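Friday, sim teleop, cucumber task

Third session on the Pulex controller. Target was 30 demos of "pick up the cucumber, put it in the bowl" in the Kermani scene set. Got 30 saved, threw out 9 on review, and I'm not thrilled with a few of the ones I kept. Cliltow people are still telling us that 300 of these will be enough to transfer to the real arm. I'd like to see the curve that claim comes from. Nothing in the Wellinura writeup shows it, and their objects were all boxes.

Setup same as last time except I dropped the translation gain on the hand controller because I kept overshooting on the way down. Rotation left alone. Recording starts on the trigger, not on reset, so there's less dead time at the front of each episode. 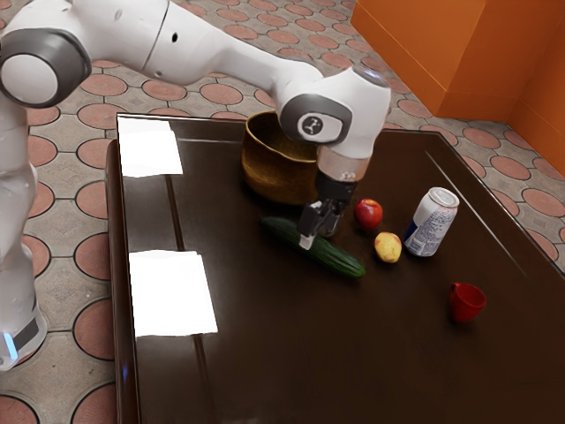
Grasp yaw is where most of the bad demos come from. My wrist has a comfortable range, and when the object wants something outside of it I cheat: I come in at the wrong angle and let the fingers shove it straight. Sim physics is very forgiving about that. With the cucumber lying diagonally to the table I can choose to close across it or just squeeze and hope, and on replay I did both, sometimes from nearly the same start pose. A policy trained on that gets two answers to one question. Coming down over the upper end, fingers open, puts me close to the bowl, so the carry is short, but a grip that near the end lets the rest swing. Grabbing the middle should be better. I did it in 7 of the kept demos and didn't label which ones, so that's on me.

Depth is the other thing. I still can't judge height from one view. The glossy tabletop throws light back and I catch myself steering by reflections. If I'm doing it, the network will too, and our bench is matte. Asked for a randomized table finish two weeks ago, no sign of it.

Also not convinced the clutter is doing any work. Apple, can and cup are in there as distractors but I never have to go near them, so no demo shows avoiding anything. Would rather have fewer objects placed in the way.

Next:
- relabel the kept demos by grasp point, end or middle
- second view on the operator screen, even a small one
- move the can between the cucumber and the bowl, redo a short batch
- hold off on going to 300 until we've trained on what we have and looked at the failures

Files are in the shared folder under pulex_cuke. Don't use the January ones, gripper state was logged inverted.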